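Round slatted patio table: does anything actually stand up on these?

Stindcombe Home & Garden Board > Outdoor Furniture

slatsandgrievances
Posted February 2025

We inherited a round outdoor table with the house, the sort where the slats run out from a hub in the middle like spokes. Taupe, or grey, depending on who in the house you ask.

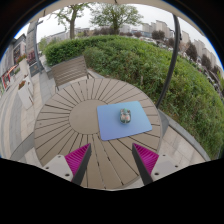

My trouble is the grooves. Anything with a small base finds one and leans. Crumbs go down there to start a new life. I've taken to putting a square mat on my side and keeping the small stuff on that, and it works well enough, but my wife says a square mat on a round table looks like somebody parked badly.

So, two questions. Is there a better answer than a mat, and how do you people clean between the slats without giving up a whole afternoon?

Nawal B.
Wife is right about the parking. I had the same argument with a rectangular runner and lost.

For the grooves, an old toothbrush and a bucket of soapy water. Work from the hub outwards. If you go inwards all the muck collects at the centre and you get to meet it twice.

gumleaf_rachid
Pressure washer. Five minutes. Next question.

Nawal B.
Rachid, you said that about the barbecue cover and the barbecue cover is now in two postcodes.

gumleaf_rachid
It was an old cover.

Afaf Qudah
Please don't pressure wash it until you know what the slats are made of. If it's timber you'll fur up the surface and be sanding until Easter. If it's one of the composites you might get away with it on a low setting, standing well back. OP, what is it?

slatsandgrievances
No idea. It came with the house, along with the matching-ish chairs and a garden hose that leaks at both ends. There's no label underneath that I can find, and I've been under there long enough for the neighbour to ask if I was all right.

Afaf Qudah
Put a drop of water on a spot you don't care about. If it soaks in and goes dark, treat it as bare timber. If it just sits there looking at you, it's either sealed or it was never a tree.

zotow_lahcen
I'm going to disagree with everyone about the mat. A mat left out on slats is a lid. Damp sits underneath and you end up with a perfect square in a different colour from the rest of the table. Ask me how I know. Ours has been there since December and the sun isn't shifting it.

Nawal B.
Did you leave it out in the rain?

zotow_lahcen
I left it out in the weather, some of which was rain.

Nawal B.
Then that's a you problem. Bring it in at night like a civilised person. Mine hangs on the back of the chair until it's dry and I've never had a mark.

zotow_lahcen
I have three kids, Nawal. Things stay where they fall.

Sanaa M
We gave up on mats and had a round of toughened glass cut for the top. It came to $800, which I know, I know. Drinks stand up and it wipes clean in no time. The downside is that it shows every fingerprint, and at lunchtime it's like eating off a car windscreen.

gumleaf_rachid
$800 to stop a cup leaning. My pressure washer was $100.

Sanaa M
And how's the barbecue cover?

Afaf Qudah
Middle ground for the OP: get a round mat. A proper one, a bit smaller than the tabletop, with little bumps on the underside so air gets through. It deals with the parking complaint and most of Lahcen's square. Plameck had some in their clearance bin last time I was in, in colours you could see why.

slatsandgrievances
Did the water test. It sat there looking at me. So probably not a tree, and the toothbrush is out on the bench.

My wife has seen the words "round mat" over my shoulder and considers the matter closed. I'd still like to keep the square one for my corner, and I'm aware the table doesn't have any.

zotow_lahcen
Bring it in at night.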